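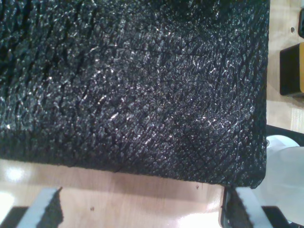 **Rukgate, April**

**Ticket 679: Black textured item on worktable, surface marks and specks**
Site: Rukgate, Grerkach building, finishing room
Logged by: Reginald Mahmoud
Priority: Normal
Status: Closed, with one item carried over

**Reported issue**

The finishing room reports that the black textured item kept at the light wooden table has been leaving small dark specks on the tabletop. The room also asks whether the creases in the item are a fault and whether it should be withdrawn from use. The item carries no stock label, and the room could not say whether it was issued as a scouring pad or as a protective mat.

**Initial assessment**

The surface is coarse and glossy, with faint diagonal creases and a few longer, darker grooves. A few tiny dark specks are present on the wood, one of them just off the item's lower edge. The tabletop is glossy and reflects the overhead light strongly, and specks of this size are easily missed when the table is inspected from a standing position.

No conclusion on the source of the specks was recorded at this stage. Staff were asked to leave the item in place and to refrain from wiping the table until the first check had been made.

**Action log**

*9:10 a.m.* Specks lifted with clear tape and placed on a white card. They came away without rubbing. No mark remained on the finish.

*9:25 a.m.* Item turned over and shaken above a clean sheet of paper. Two further specks were collected. These were similar in color to those on the card.

*9:40 a.m.* Table wiped with a damp cloth, then dried. Item returned to the same position and left for 50 minutes without handling. No new specks were found.

*10:35 a.m.* Item dragged by hand across the table for a short distance, as staff report doing during normal work. New specks were found along the path. The finish was checked under a desk lamp and no scratches were seen.

*11:00 a.m.* Supplier (Seneviratne) contacted by telephone and asked to identify the item. The supplier requested a sample cut from one corner. The request was declined until the department head has approved it.

**Finding**

The item sheds when it is dragged. The creases were not shown to be connected with the shedding and are not grounds for withdrawal.

**Instructions to the room**

- Lift the item when moving it. Do not slide it.
- Wipe the table at the end of each shift and report any scratch under this ticket number.
- Do not apply the Ravis cleaner to the item until the supplier has confirmed the material.

**Carried over**

Identification of the item and assignment of a stock label. Responsible: R. Mahmoud. Supplier's reply pending.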